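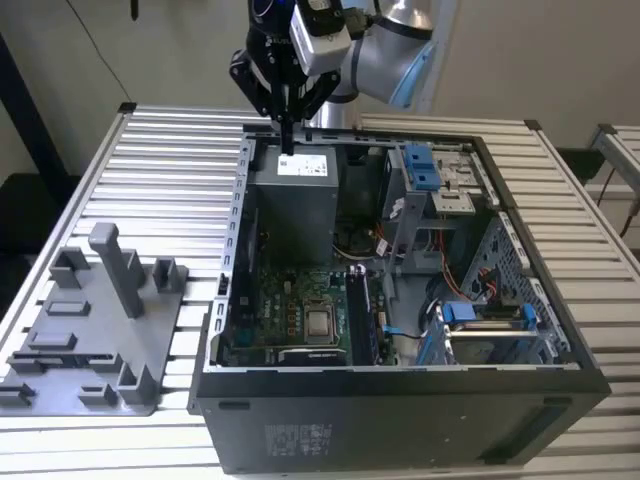
Please do not throw the old computer away before you have looked what is on it, a reader from Parville wrote under my last page, and I agree with this fully. So I wrote down in order how I prepare a desktop computer before it goes to another family, to a school or to the recycling yard.

Giving away an old desktop computer, step by step
Last changed: 26 January 2024

You will need one free afternoon, an external drive, a screwdriver that fits your case, a soft brush, and a notebook. The notebook is more important than it sounds. I lost the password of a mail account once this way and it took me until September to get it back.

Step 1. Decide where it will go

Do this first, because it changes the rest of the work. A family that wants a computer for homework needs one that starts and has a working system. A recycling yard needs nothing from you except that your own data are gone. In Farnville the yard takes computers without payment, but it closes early on Saturdays and there is often a line of cars at the gate. If you give to a school, call before. Many schools accept only machines of a certain age, and some accept none.

Step 2. Copy what you want to keep

Connect the external drive and copy your own folders by hand. Do not trust only the "Documents" folder. Look also on the desktop, in "Downloads", and in any folder that an old program made for itself. Accounting programs and photo programs like very much to keep their files in strange places.

Check these also:
bookmarks and saved passwords in the browser
mail that is stored only on the computer
license keys of programs you paid for
scans of contracts, school papers and tax papers
fonts or templates you installed yourself

When the copy is finished, disconnect the drive, connect it to a different computer and open some 25 files of different kinds. A file name in the list does not mean that the file is good. I had a folder of 200 photos where the names were all correct and the pictures would not open.

Step 3. Sign out

Sign out from every account: the mail, the cloud storage, the music service, the game shops, the office program. Some programs count how many computers you use, and an old one can block a place for the new one. If the program has a button like "deactivate this computer," press it now, while the computer still has a connection to the internet. Remove the printer and the home network from the lists too.

Step 4. Erase the drive

Deleting files and emptying the trash is not enough, the data can be brought back with simple tools. How you should erase depends on the kind of drive.

For an older hard drive with turning disks, use a program that writes over the whole drive. This can take many hours, so start it in the evening. For a solid state drive, use the secure erase function from the maker of the drive, or the one in the computer's own setup menu if it has one. If the drive was fully encrypted from the beginning and you erase the key, this also protects you well.

If the drive is broken and cannot be erased, take it out and keep it, or bring it to a shop that destroys drives and gives you a paper about it.
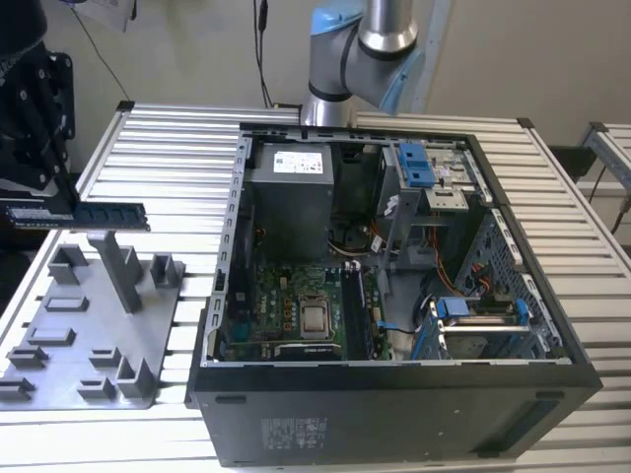 Can I take out the drive and give away everything else? asked one reader from Nistitz. Yes, you can, and for many people it is the most calm solution. You only must tell the new owner clearly, so that they can buy a drive before they come home to a computer that does not start.

To take it out, shut down the computer, pull the power cord from the wall, and wait a few minutes. Touch a bare metal part of the case before you touch anything else. A drive usually has 2 cables, one for data and one for power. Pull at the plug and never at the cable itself. Put the screws in a cup. Never open the power supply, also when it is very dusty, it can hold a dangerous charge long after the cord is out.

Step 5. Clean it a little

Use the soft brush for the openings and for the fans, and hold the fan blades with a finger so that they do not turn. Do this outside or near an open window. Wipe the outer side with a cloth that is only slightly damp. Old stickers come off easier if you warm them with a hair dryer, but leave the stickers with serial numbers in their place.

Step 6. Put a system on it again

If the computer goes to a person, install a clean system and stop at the first screen, where the new owner can write their own name. If the machine is too weak for a current version of the system it had before, one of the free light systems can be a good choice - but ask first if the new owner agrees to learn something new.

Step 7. Write a small paper to go with it

Write the model, the amount of memory, the size of the drive, which cables are included, and every fault you know. I always write the faults honestly, for example "the front sound plug does not work." Put the paper in an envelope and tape it to the case, with the power cord.

Keep your own copy of the serial number and the date of the handover. The external drive with your files should stay untouched for at least 6 months. There is always one more document that somebody asks for in spring.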